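How many tape measures does a person need?

I have been putting off the tape measures since July. They were the last thing left from the big clear-out of the hall cupboard, and every time I opened the door they slid about in the bottom of the box and I shut it again. Last weekend I finally tipped the lot out on the white table and had a proper look.

What set me off was an article Minttu Ruotsalainen sent me. Minttu sends me a lot of articles. It was one of those decluttering pieces where a calm person in a linen shirt tells you that every household needs precisely one of each tool, that a second one is "delayed rubbish", and that you will feel lighter once it has gone. At the end there was a link to buy a drawer insert for 73 euros, to keep your one of everything in. I'm afraid I laughed at that. If I only had one of everything I wouldn't need an insert, I'd need a pocket.

Still, the article did bother me a bit, and I don't like being bothered by something I think is rubbish without checking it first. So I decided to be fair. I would treat the tape measures as a test. If I could not say what each one was for, out it went, linen shirt or no linen shirt.

I should say where they came from, as far as I know. One is from when I moved into the flat and had to measure for curtains. Another came home with me from helping Urmas Luik put up his shelves, and I have offered to give it back at least twice. Urmas says it isn't his. I say it isn't mine. At least one came free with something, and the rest I can only put down to standing in a hardware shop on a Saturday morning, knowing perfectly well that there was a tape measure at home and not knowing where.

That last one is the argument the tidy people always use, by the way. You buy duplicates as you can't find the original, so if you were organised you would have saved the money. Fine. But they never add up the other side. I nearly bought a storage system last winter, a Grilance wall rail with hooks and little trays, and the set I wanted was 449 euros. You can lose a great many tape measures for 449 euros.

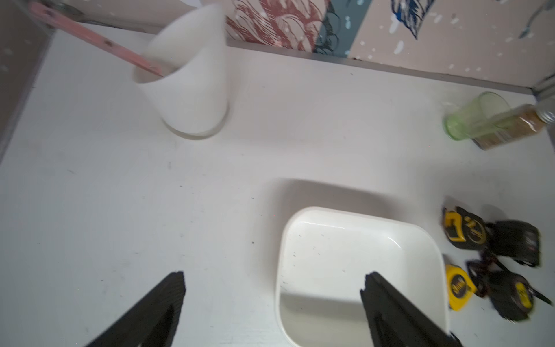 Anyway, the test. I started with accuracy, as I had always assumed it was the one thing you could take for granted. I pulled each tape out to 50 centimetres along the table edge and made a pencil mark. I expected the marks to land on top of each other. They didn't quite. One was out by the width of the pencil line and one by a little more than that, and the hook on the end of the worst one wobbled when I touched it.

I then read up on the wobble, and it seems the hook is supposed to move. It slides by its own thickness so that you get the same reading whether you push the tape up against a wall or hang it off the end of a board. I had been meaning to glue mine down for years. So there is one thing I learned, and I didn't need to throw anything away to learn it. I still don't trust the worst one. There is sliding and there is flapping.

The second test was whether the tape goes back in when you want it to. You would think this was the whole point of the thing. One comes back so fast that I keep my thumb well away from it, and one stops short with a hand's length still hanging out and has to be fed in like spaghetti. I was all set to bin the spaghetti one. Then I remembered that it is the only one that stays put when you lay it across a floor, and that I always go looking for it when there is a rug to be measured.

You see the problem. The moment you ask what a thing is for, it turns out to have a use, and usually one you had forgotten. Marjatta Oksanen says this is simply what hoarders tell themselves, and she may be right. But Marjatta threw out her stepladder in a fit of simplicity and now borrows mine every time a bulb goes, so I take her views with a pinch of salt.

The third test was the one I thought up myself and the only one I would recommend. I asked where each tape would be if I needed it tomorrow. Not where it ought to be, in its slot in the 73 euro insert, but where I would walk to without thinking. For one it was the kitchen drawer with the string and the candle ends. For another it was the coat cupboard, near the door, for taking along to shops. The sewing things have a soft tape of their own, which was never in the box and doesn't count. After that I had to think, and if I had to think, I decided, the answer was nowhere.

So here is where I have ended up. The good one lives in the kitchen drawer. The fast one is in the coat cupboard with an elastic band round it. The floor one, the spaghetti one, has gone in with the spare rug, where I will certainly forget it and be very pleased to find it again. The flapper is going to the recycling centre with the dead torch and the kettle lead. Whatever was left over I have put in a bag for Onni Koivisto, who has just got the keys to his first place and thinks he owns a tape measure. He owns a ruler. I've seen it.

Do I feel lighter? No. I feel much the same, and I have pencil marks on the edge of my table which don't come off with a damp cloth. (If anyone knows what does shift pencil from a white top without leaving a shiny patch, please tell me. I have been told toothpaste, and I have been told on no account toothpaste.)

What I would say to Minttu, and have said, is that the number was never what was wrong. The box was wrong. All of them together in the bottom of a dark cupboard were no more use to me than none, and I would have gone out and bought another one sooner or later. Spread about the flat they are quite handy. I needed to fill the bottom of an old Gelta biscuit tin the other day to see if it would fit on the windowsill, and I had the width in the time it took to open a drawer.

She wrote back that spreading things about the flat is the opposite of tidying. I've asked her how many pairs of scissors she has. I am still waiting.

Next is the drawer of allen keys, which I am not looking forward to. They came with every piece of furniture I have ever put together, and I can already hear myself saying that each of them must fit something.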